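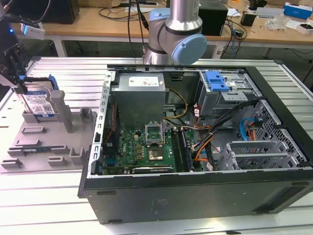
Desktop refurbishment: progress to the end of October

Prepared by Heike Teuber for Villora

Villora's grant covers the stripping, checking and rebuilding of 1,000 donated desktop computers. We have received 942 so far. Most are black towers, Dell models among them, and we open each one on its side so the board, drive cage and cables can all be reached from the top.

Drives and small boards go into the grey fixture tray to the left of the case. Yavuz Yalçınkaya redrew the tray in the spring after staff complained that parts were getting mixed up on the bench.

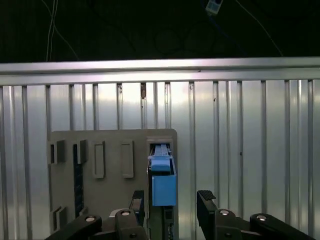

Grey panel with its raised pockets, in front of the ribbed metal wall.

Memory is recorded by slot before anything is moved. Processors are handled with the retention bracket up. Hard drives stay in their blue plastic caddies until they have been wiped, and the label number is entered in the Stokora register.

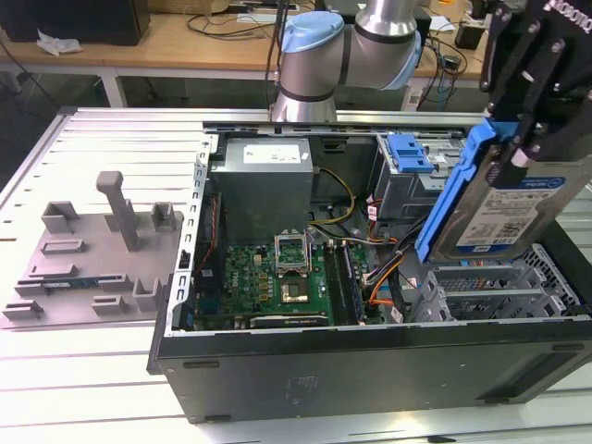

Spending and next steps

We have spent some $4,000 on replacement drives and thermal paste, within the parts budget. Tin-yau Huang has asked for 4 more trays, to be paid for from the same line. Cable sorting is behind schedule and Friederike Fuchs will take it over next month.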